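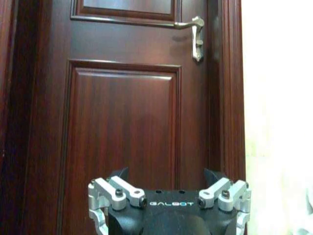
Ilateo Boards > Manipulation > Training methods

Blanking the wrist cams during training: our towel results

elbow_singularity
Original poster
Posted in July

OK so a few people in the gripper thread asked me to write up what we've been doing with wrist camera dropout, and I finally have numbers I'm not embarrassed by, so here goes!

Background for anyone who wasn't in that thread. The task is towel into basket, in a bathroom, two arms, one head camera and a camera on each wrist. We trained on 3000 teleop demos. Our starting point was the Omel recipe, pretty much untouched: all three views go in all the time, and the policy spits out joint targets for both arms.

It worked fine in the lab mockup. Then we moved to the bathroom at the Dunleavy house and it fell on its face. The arm would pick up the towel and then just sort of hover, or swing off toward the wall for no reason I could see from the head view.

So I spent a couple of very long evenings going through the wrist footage, and I'm now convinced the wrist views were the problem. In our lab the wrist cam mostly sees a matte gray board. In a real bathroom it sees glossy wood, shiny stone, and the ceiling lights bouncing off everything. Move the wrist a little and the bright spots slide all over. The policy had never seen anything like it and it was leaning on those views way too hard.

The fix (we call it Jistholm, don't ask) is dumb. During training, we blank each wrist view at random, separately, for a stretch of time long enough to matter. Blanking single frames did nothing for us. You have to take the view away long enough that the policy has to keep moving on the head view alone. Then when the gripper is closed on something we lower the chance of blanking, so it still learns to use the wrist view when the wrist view is any good.

I pasted the longer notes below so they don't get lost on our wiki.

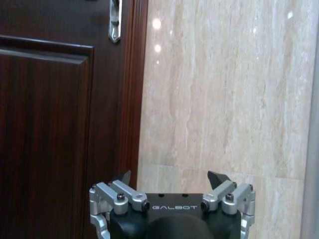 2 min read

Jistholm notes, bathroom runs

Same demos, same network, same training length for both policies. The only difference is the blanking schedule. We ran 54 trials with each one in the Dunleavy bathroom, alternating between policies so the daylight wouldn't favor either.

A trial counts as a success if the whole towel ends up in the basket and both grippers are open at the end. Towel hanging over the rim is a fail. I know that's strict, but we'd been fooling ourselves with partial credit.

Jistholm failed 16 of its 54. Plain Omel failed well over half, and most of those were the hover thing I described up top. With blanking, the hover nearly went away. The fails that are left are mostly release problems: the arm gets to the basket, lets go too early, and the towel drapes on the side.

One surprise for me was the idle arm. With the old policy the left arm would drift whenever its camera was looking at the door or the wall, even though it had no job to do at that point. With blanking it stays put a lot better. I never set out to fix that, so it was a nice freebie.

Stuff I haven't tried: blanking the head view, blanking everything for a few steps, and replacing the view with noise in place of black.

lattice_planner
Regular

Cool write-up, thanks for posting the fail criteria, that's more than most people do. But I'm not buying the explanation. You changed the schedule and the number went up, sure. How do you know it was reflections? Dropout on any input acts like a regularizer. You might've gotten the same bump by blanking the head cam in a room painted flat white.

elbow_singularity
Original poster

Fair. I don't have a clean test for it. What I do have is that the hovers bunched up at the spots where the wrist was pointed at the polished wall. When I taped brown paper over part of the stone, plain Omel hovered less. That was a handful of runs on one afternoon, so I left it out of the notes.

lattice_planner
Regular

See, the paper thing is way more interesting to me than the headline number. Do that properly! Same policy, paper up and paper down, and you've got your answer without training anything.

two_left_grippers
New member

Can I ask a beginner question? If the wrist cameras hurt that much, why keep them? We only have a head camera on ours and it does OK with clothes.

elbow_singularity
Original poster

Not a dumb question at all, we tried it! Head only was better than plain Omel at getting to the basket and worse at the last little bit. The trouble is the arm and the towel get in the way of the basket from up there. Once the cloth is hanging off the fingers, it can cover part of the rim, and the policy has to guess how far down it needs to go.
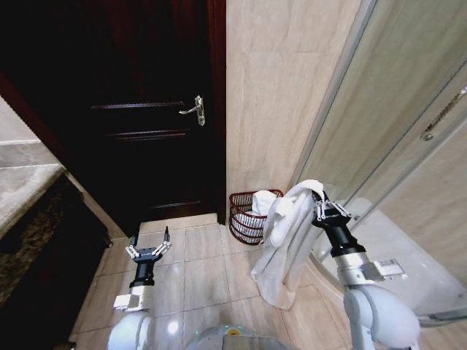
And it guesses badly when the basket is tucked back near the wall, where you don't have much room to come in from the side. If you drop too early the towel flops over the edge, and if you keep going you bump the basket. The wrist view helps there, so I want it available for that part and mostly ignored for the long reach. That's the whole reason the blanking chance depends on the gripper state.

scuffed_encoder
Regular

I'm gonna push back from the other side. We tried something very close to this on drawers and cabinet handles and it made things worse. For handles you need that close view on the approach, when the gripper is still open, and your schedule blanks hardest exactly then. I'd bet money that if you ran Jistholm on a door lever you'd see it miss.

elbow_singularity
Original poster

Yeah, I think you'd win that bet. The gripper state is a lousy stand-in for "am I close to something." It happens to suit towels. Tying it to distance would be better but we don't have a distance label in the demos, and I'm not going back through 3000 of them by hand.

scuffed_encoder
Regular

You could get most of it from arm speed. People slow down when they get close. We use that to cut our demos into segments and it's good enough. Happy to send you the script.

elbow_singularity
Original poster

Oh that's smart, yes please, send it over!

two_left_grippers
New member

Following for the paper test. Also, does the black image vs. noise thing matter? Ours freaks out whenever a camera drops and goes black.

lattice_planner
Regular

If it was never trained with black frames, that'd do it. Put some in your training set and try again. And elbow, tape up enough paper to cover the door panels too. If it's only the stone, you won't know about the wood.

elbow_singularity
Original poster

Ugh, fine, more paper. I'll do wall only, door only, then both, and post the table in this thread when it's done.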